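Joleo Arm Build: Frequently Asked Questions

Last updated Jan 8, 2025

These are the questions we get most often about the Joleo, the tabletop arm we build at the Zinidthorpe shared workshop. If yours isn't answered, leave a note in the Joleo tray by the door or ask at a build evening. Page kept by Fionnuala Hayes. Wiring answers are by Kathleen Lenihan.

What is the Joleo?

A small robot arm with a two-finger gripper and a camera at the wrist. It is meant for light jobs on a table: picking things up, putting them down, pushing them into a tray. The first one was built on a kitchen table and the plans still assume you have no more space than that.

Do I need to have built a robot before?

No. You need to be able to solder a tidy joint and follow a wiring sheet. If you can't solder yet, come to a build evening and practise on scrap board first. Most people pick it up in one sitting.

How long does it take?

Allow 7 evenings if you are working from a full kit. The base and shoulder go quickly. The wrist is slow, and the gripper is slower than the wrist.

Can I build it at home?

Yes. You will want a firm table, a decent lamp and somewhere to leave the parts out between sessions. Drilling the base plate is noisy, so some members do that bit at the workshop and take the rest home.

Which power supply should I use?

The one on the parts list. Please don't use a spare laptop charger, even if the plug fits. Two boards have gone that way already. — Kathleen

What is the Daly board?

It is our name for the small controller board that sits in the base. Version 2 is the current one. Version 1 still works but has no separate connector for the gripper motor, so you have to splice it into the wrist cable.

My gripper fingers don't close evenly. What have I done wrong?

Nearly always the linkage has gone on one tooth out. Take off the cover, bring both fingers fully open by hand, and put the gears back so the marks line up. If they still don't meet, check that the pads are the same way round. They taper, and it is easy to fit one upside down.

The camera picture shows the gripper as well as the table. Is that right?

Yes. The camera should see both fingers along with the table between them. If you can only see one finger, loosen the bracket, turn it a little and tighten it again. Once it is set, put a dab of paint across the screw head so you can tell later if it has moved.

Does the table surface matter?

It does for the camera. A shiny top throws back the light from the lamp, and a busy pattern makes it harder for the software to find the outline of a small object. You can still use a patterned table, but start with something large and brightly coloured. Set the detection threshold to 70 and work down from there until it starts picking up leaves and flowers as objects — then go back up a step.

Wipe the table before you calibrate, too. Crumbs and marks do get picked up at low settings.

What should I use as a first test object?

Something light, with a raised edge the fingers can get hold of. Plastic is best. Avoid glass, anything with liquid in it, and anything you would mind losing off the edge of the table.

How do I fix the arm to the table?

Use 4 clamps, one at each corner of the base plate, with a bit of cardboard under each to save the surface. Suction feet were tried and given up. They hold until the arm reaches out to full stretch.

Is it safe with children around?

The arm isn't strong, but it can pinch. Keep the stop switch where you can reach it without leaning across, and switch off at the wall when you leave the room. At the workshop, under-16s need an adult at the bench with them.

Where do the parts come from?

The motors and bearings come in the kit from Sandirora. The fingers and pads are made here. If you want to make your own pads, the drawings are in the members' folder, but use the rubber sheet listed and not foam, which tears.

Can I change the design?

Please do. Write down what you changed and put a copy in the folder. The longer forearm in the current plans began as one member's alteration.

When is the next batch of kits?

February. Put your name on the list if you want one. We ask for payment when the kit arrives, and unclaimed kits go to the next name down.

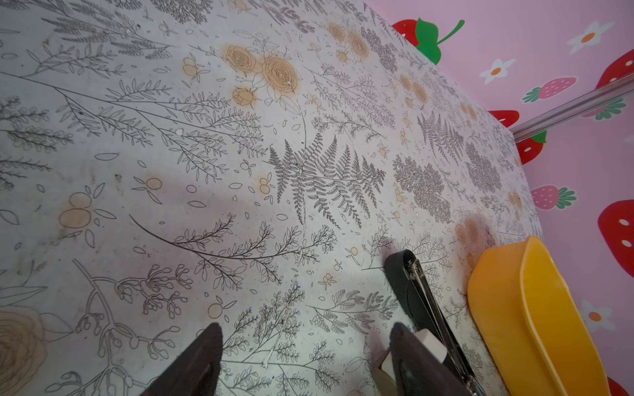 Joleo gripper open over a patterned tabletop, with a yellow plastic object to the right.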